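Teaching by hand > Grippers and demos
Topic: Soft things, tidying task, how much variety?

Posted by wokari_bench
Thursday, June 6, 2019

I'm putting together a set of demonstrations for a tidying task. Objects on the floor, one plastic box with handles, put the objects in the box. All of it is done with a hand-held gripper, no arm involved at the recording stage. The policy goes on the arm later.

My question is about soft objects. With blocks and bottles I know what a good grasp looks like. With plush I don't. The body gives, the pads sink in, and the opening width at the end of the close is different every time depending on which way the toy was lying. I've been going for the torso wherever I can, because ears and feet let the toy swing.

The Mickey is the one I have the most trouble with. Held by the body and head down, it comes out like this:

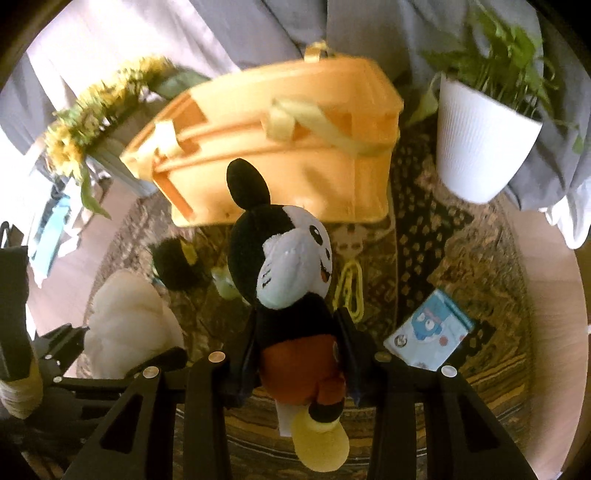 Questions I'd like answers to

1. Do you always pick up a plush the same way round, or do you mix it?
2. Do you clear the rug of everything that isn't part of the task?
3. How many demos before you train the first time?

Reply from gasar_left
Mix it. If you always take the toy by the middle from the same side, the policy learns one approach and stops dead when the toy is face down. I do a third of mine from awkward positions on purpose.

I would not clear the rug. The book and the chain can stay. Clear it and you will have a policy that works on a clear rug.

Reply from groen_tom_tit
I disagree with the second part. Start tidy and add clutter afterwards. When I began with everything out, I couldn't tell whether a failure was the grasp or the policy going for the wrong object. It cost me most of March.

On numbers, we trained first at 1000 and it was far too late to find out that my closing speed was all over the place. Train early, look at it, throw it away.

Reply from gasar_left
That's a fault in checking, though. You can look at the grasps on their own without tidying anything. Plot the width over time and you'll see the bad ones straight away.

Reply from groen_tom_tit
You can see a bad close. You can't see a wrong choice of object in a width plot.

Reply from pivot_and_pad
To go back to the plush. What are your pads made of? Hard pads on a furry toy slide unless you squeeze a lot, and if you squeeze a lot by hand the arm has to do the same. My own hand was stronger than the motor on the arm and I had to record the lot again. Put a limit on the trigger. A bit of foam behind it will do.

Reply from wokari_bench
Pads are black, and that's as much as I know, they came fitted. I'll try the foam behind the trigger. I know I squeeze harder when I'm tired.

Follow-up on the clutter: I'm going to keep it in. The rooms this is meant for have clutter in them.

Reply from breltar_second_hand
Has anybody done this with two grippers at once? I've moved to one in each hand. My worry is timing. A person naturally picks with one hand and waits with the other, so half of the recording is a gripper holding something and doing nothing.

Reply from wokari_bench
Yes, I do two as well. The bath pouf in one and a black mouse plush in the other, with the box open behind the pouf: 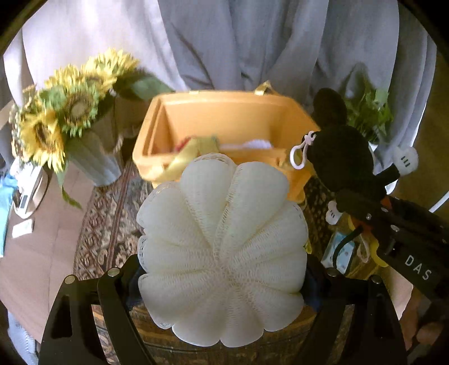 Notes on recording with two

- Decide before you start which side goes to the box first, and swap it between takes.
- Keep the waiting gripper still. If it drifts, the policy will drift too.
- Keep the waiting one out to the side so that it doesn't block the other's view of the box.
- A pouf is harder than it looks. The netting gives way, and when you open the fingers a fold can catch on a tip. Open wide and lift straight up.

I bin any take where I've had to shake something off.

Reply from gasar_left
Don't bin those. Shaking it loose is what you'd want the arm to do if a fold catches. I keep mine and mark them.

Reply from pivot_and_pad
Keep a few, but not if the shake is a big one. Mine copied it and threw a sock behind the radiator.

Reply from breltar_second_hand
The swap is what I was missing. I've gone left first in every single take. How many takes do you do before changing sides?

Reply from wokari_bench
12, then swap, then move the box. I rest after 3 lots or my grip goes funny. I'll post the width plots once the foam is in.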